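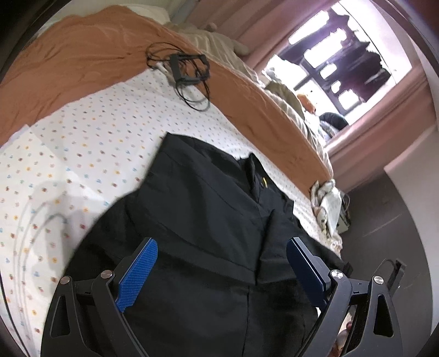
Ragnvald Ekström told us at the outset that a bed is only a table that has given up, and he asked that the remark be put on record before we began measuring anything. We record it. It summarizes a good part of the literature and is a great deal shorter.

Figure 3. A bed in daytime use as a surface. Cables lie on the folded blanket; further bedding is heaped toward the window.

4.2 Daytime deposits

The households in the Lulden sample agreed almost completely on what a made bed is. There is a sheet, the sheet is covered or at least smoothed, and the pillow sits at the head. They agreed far less on what may be put on top of it between breakfast and night. We call these items daytime deposits, a term our respondents found very funny and declined to use.

Across the diary period, participants logged 1,985 deposits. Of these, 854 were textiles: laundry waiting to be folded, laundry already folded and waiting to be carried two yards, and spare bedding with no other address. Textiles were seldom considered mess. One respondent in Erkinbridge described a pile that had held its place since June as "basically part of the bed," and her diary treats it that way, moving it each evening and returning it each morning with a care the closet never received.

Cables behaved differently. A tangle of the kind in Figure 3 was nearly always called temporary, including by people who had logged the same tangle for 14 days running. When asked where cables belonged, respondents named a drawer. When asked which drawer, they became vague. Following Huỳnh, we treat this as a storage problem of category: a sheet has a shelf because it is plainly a sheet, while a cable is an accessory to something in another room.

The folded blanket deserves separate mention. Several respondents folded theirs lengthwise along the bed and regarded the job as done, whatever then landed on it. Folding seems to license depositing. An unmade bed attracted fewer foreign objects in our diaries, possibly for the simple reason that it offered nowhere flat to put them. The Illent checklist, which awards points for a folded blanket and deducts none for what sits on it, cannot detect this effect, and in our coding we scored the two separately.

Soft toys were excluded from the count after a long disagreement among the authors. Two of us hold that they are occupants.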